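The One-Table Room: notes for my slot at Sondorwood

Slide 1. Say hello, check the clicker works, water on the left.
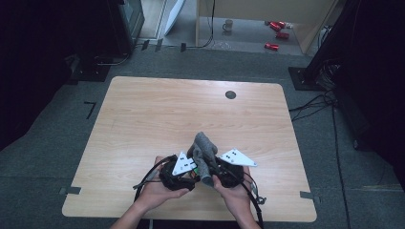 So. I've been banging on about tables for most of my working life and I'd like to spend this talk on just one kind, the small pale one with rounded corners that ends up in every shared room in the country. Ask who's got one at work. (Most hands should go up. If not, ask who's got one at home!)

Slide 2. Rounded corners. Tell the hip story, keep it short. I had a square-cornered table in my first studio and I walked into it every single morning on the way to the kettle. Rounded corners cost more and they're worth it, full stop. Pause for questions if anyone looks cross.

Slide 3. The grommet hole. I love a grommet hole. One small round hole near a corner and people suddenly think a table is office furniture. Bring up the Cluvelent refit here: 118 tables, and we argued for 3 weeks over whether to drill them. We drilled them. Half the people who sit there still run the lead over the front edge, and I've stopped minding. Where you put the hole matters more than whether you have it. Mine goes at the back, well out of the way of your elbow, so the middle stays clear for folding, sorting, sewing, whatever you've come to do.

Slide 4. Pale tops. Beige wood grain, faint lines, nothing fancy. I used to be snobby about this and wanted everything dark. Then I tried matching up a load of grey socks on a dark top in bad light and that was the end of that. On a pale top you see the sock. You see the fluff too, mind. Get a laugh here if possible, move on if not.

Slide 5. Tape and carpet. My favourite bit, so don't rush it! Grey tape down over the edge of the table and on to the carpet, one strip each side. Not pretty, but I'll defend it. A light table on carpet can creep when you lean on it, and the tape is cheap, and you can have it off again in a minute. Mention marks on the floor as well: a black corner of tape on dark carpet tells everyone where things go back to after the hoovering. At Acharya they'd been measuring the room out afresh every term until we put corners down.

Remember to say: check the tape on a hidden bit of carpet first. I didn't, once, and paid for a new tile.

Slide 6. Cables. A thin black one across a floor is the thing I look for when I walk into any room. Run it along the edge if you can. If you can't, tape it. Sadia's hall has a good long run of it done properly, show the plan, don't get drawn into the costs.

Slide 7. Budget. The whole room, tape included, came to £396 on top of the tables. Put the figure up and let them read it.

Spare if I'm running early: how I clean tape residue off. Warm soapy water, an old sock, patience.

Then questions. Handouts are by the door, two to a sheet.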